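Sorting Habits in Shared Kitchens: What We Learned in One Building
Student project report, Environmental Studies
Uldis Šimkus and Purificación Bravo

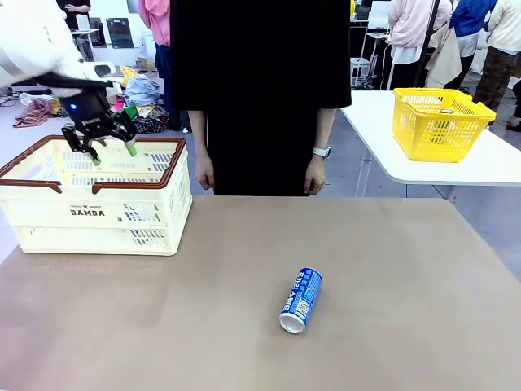
1. Why we picked this topic

Both of us live in Drusau, a student residence with a shared kitchen on every floor, and both of us have opened a trash bin there and found it full of perfectly good recycling. We wanted to know why. People in the building say they care about recycling, and we believe them! So what happens between the table and the bin?

Our question was simple: does it matter more what the signs say, or where the bins stand?

2. How we did it

We worked with two kitchens that have the same layout and the same number of residents. In the first, which we call Kitchen A, we left the bins by the hallway door and put up new signs with large lettering and drawings. In Kitchen B we kept the old signs but moved the recycling bin next to the sink, right beside the trash.

At the end of each day we put on gloves, emptied the bins onto a sheet and sorted everything by hand. (The smell of the food waste is something we will both remember.) We kept going until we had logged 440 items, 300 of them from Kitchen B, where people cook a lot more. We also left a short paper survey in both kitchens and got 20 back.

Because the totals were so different, we compared shares instead of raw counts.

3. What we found

Kitchen B did clearly better. The share of recyclable items that ended up in the right bin went up within the first few days and stayed up. Kitchen A improved at first too, but then it slid back almost to where it started. Our guess is that people stop seeing a sign once it has been on the wall for a while. 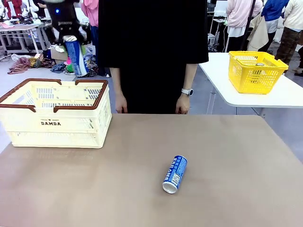

Drink cans were the easy part. Almost everyone knows where they go, and mistakes were rare in both kitchens. Yogurt cups and greasy pizza boxes were another story – we had to look up the rules ourselves more than once, and we argued over one soup carton for far too long.

The survey answers were fun to read. Several people wrote that they would happily rinse containers if the sink were closer to the bin. One person asked for a bin just for tea bags, and we think that is a great idea.

4. Problems

Two kitchens is a small sample. Some residents knew what we were doing and may have sorted more carefully for that reason. We also lost one day of notes from Kitchen A when the sheet got soaked.

5. Next steps

We would love to repeat this in October, when the building is full again, and include the kitchens at Vindura across the street. We have asked the housing office to leave the Kitchen B bin by the sink until then, and they said yes.

Submitted July 17, 2020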